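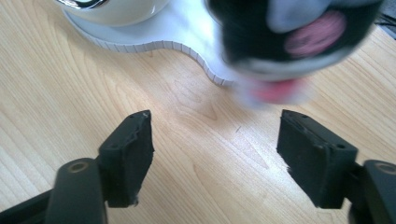

Workshop tips: keeping the software side sane

I get a lot of mail asking which planner to install, which grasp model is best this month, and whether the new release of something will finally tidy the toy shelf. My answer is usually to change less. These are the tips I have kept after two years of putting handheld gripper recordings through other people's software on a workbench at home. Some of them are dull.

Look at the pads before you blame the model. Foam and rubber wear out. The edges go ragged, the pad sits a little differently against the finger, and the contact point your software believes in drifts away from the real one. I spent most of January retuning a closing threshold that had been fine all along. New pads, old threshold, problem gone. Write the pad change in the same log as the code changes.

Don't trust a confidence score on anything glossy. White plastic under soft light gives a depth map full of holes, and the filling-in step will happily invent a surface for you. The Otus viewer paints filled pixels the same color as measured ones unless you go into the settings and tell it otherwise. Do that first. A varnished table has the same trouble in the bright patch in the middle.

Throw out blurred frames late. Every tutorial says to filter them at the start. I did, and lost most of the moments when a soft toy was on the move, which were the moments I wanted. Tag them, keep them, and let the training script decide. Disk is cheap. If you must set a sharpness cutoff, look at 20 rejected frames with your own eyes before you believe it.

Plush is harder than the demos make it look. A planner that treats a stuffed animal as a solid box will plan a lovely path around the box. The ears, the tongue and whatever else hangs off the toy are outside it. Pad the collision shape generously and accept the slower path. Fongchan Luangrath wrote to say she gets good results by modeling plush as two boxes, a firm one inside a loose one, and letting the planner brush the loose one. I tried it on a bear and it was better. I haven't tried it on enough toys to recommend it.

Check your clock. If the finger width and the camera picture come from different places, they will disagree. Mine were 400 milliseconds apart, and the software had been learning to close on air. Tap the pads together a few times at the start of each recording and line up the tap in both streams. Wilteo has an automatic alignment button. It moved my good recordings and left the bad ones alone, so I do it by hand.

Leave scratches and specks in the picture. People like to mask them out as noise. On a plain wood top they may be the only fixed thing the tracker can hold on to, since fine grain looks much the same wherever you are. If the pose estimate slides, put down a strip of patterned tape before you go shopping for a new tracker.

Be suspicious of "zero setup." Culta took me 9 evenings. It's decent software and I still use the labeling part, but the setup was there, only it was all in a configuration file with no comments. Copy that file somewhere safe before each update.

Change one thing at a time, and keep the old version running. I know. Everybody says this and then upgrades the driver and the planner on the same night.

A reader asked about the Hubáček smoothing filter. It makes the plots prettier. Turn it off when you measure jerk.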